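Fudstead opens toy kitchen library in Gurnbridge

07/10/2018

Families in Gurnbridge can now borrow play food and toy cookware from a new lending library run by Fudstead, the children's food education project.

The library holds 384 items, from fruit and vegetables to pans, plates and baskets. They are lent out in themed sets, each packed in a cotton bag with a card of simple games. Borrowing is free for households with a child under seven, and sets can be kept for 2 weeks.

Fudstead tried out the sets with local nurseries in August. The dumpling set was the one most often asked for again, and more of these have been added for the opening.

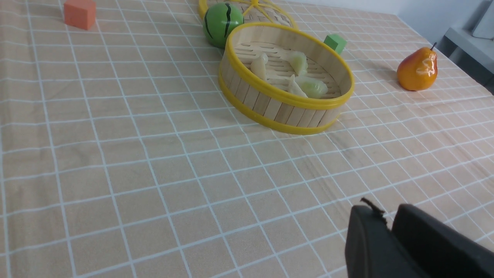
Toy dumplings in a bamboo steamer basket, with a pear and a watermelon-patterned ball.

Estela Paredes, who manages the library, said: "Children like putting things into a pot or basket and handing them round. They talk about what they eat at home while they do it, and parents join in. We wanted sets that look like dinner in lots of different houses."

The project has been paid for by a grant of £2,000 from Hevano, the homeware retailer, which has also given 300 storage bags. Sebastián Tapia of Hevano said the company hoped to support a second library next year — a site has not yet been chosen.

The library is on the ground floor of the Cabral Centre, Gurnbridge, and is open on weekday mornings during term time. Families should bring proof of address on their first visit.

Media enquiries: Leandro Sepúlveda, Fudstead press office.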